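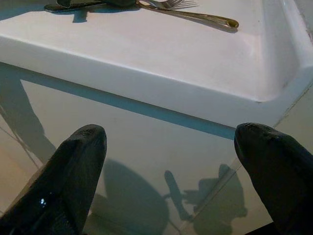 Figure 3. Cutlery resting on a white tray with a raised edge, above a tiled surface. Shadows fall on the tiles below the tray.

3.2 Resting places of cutlery between use and washing

The second part of the survey dealt with where knives, forks and spoons are put down after a meal and before they are washed. Earlier work on household dishwashing has mostly recorded the wash itself: water volume, temperature, detergent dose and duration. The interval before the wash has been treated as idle time. In the Custley households it was often longer than the wash, and the surface on which cutlery waited had a bearing on how it was later handled.

Participants kept a log for the whole of November. Each entry gave the time at which cutlery was put down, the type of surface, and the time at which it was next picked up. Entries with a missing time were dropped, which left 2,742 for analysis. Surfaces were coded into four classes: flat without an edge (counters, tabletops), flat with a raised edge (trays, draining surfaces, shallow fixtures), concave (sinks, bowls, basins) and upright (jars, racks, cutlery holders). Coding was done by the first author and repeated by Titilayo Lawal on a subset of 271 entries. Disagreements were confined to the boundary between the second and third classes, where a shallow basin could reasonably be placed in either. These were resolved by depth: a wall higher than the width of a table knife handle was coded as concave.

Raised-edge surfaces (Figure 3) were the most frequent class, with just over 1,000 entries. Cutlery on these surfaces was typically left in a loose group, with pieces touching or crossing. In the figure, a fork and a longer metal handle lie close together with darker items beside them, and most of the flat area of the tray is clear. Grouping of this kind was reported in homes with ample free surface as well as in those without, so it cannot be put down to lack of space alone. Several participants wrote that they set new pieces next to whatever was already there.

Orientation was less regular. We had expected handles to be turned toward the person, as they are in a set drawer, and the logging form included a field for this. The field was filled in too unevenly to support a test. Where it was filled in, handles pointed in mixed directions in most groups of three or more pieces. Mixed orientation matters for the next step, as the person must either sort the group before lifting it or take the pieces one at a time. The timed trials in Section 4 show that most people do the latter.

The material of the surface was recorded only as light or dark and glossy or matte. Light, glossy surfaces were associated with shorter waiting times in the Ugwu subsample but not in the Vernent subsample. One reading is that residue shows more clearly on such surfaces and prompts earlier clearing. The two subsamples also differed in household size and in the share of homes with a dishwasher, and we do not press the point.

Two limits of the log should be noted. First, it relied on self-report, and entries fell off in the last third of the month. Second, serving pieces and cooking utensils were entered under the same heading as table cutlery by some households and left out by others. We kept these entries where the description allowed the piece to be identified and removed them otherwise. Repeating the analysis with table cutlery only did not change the order of the four classes.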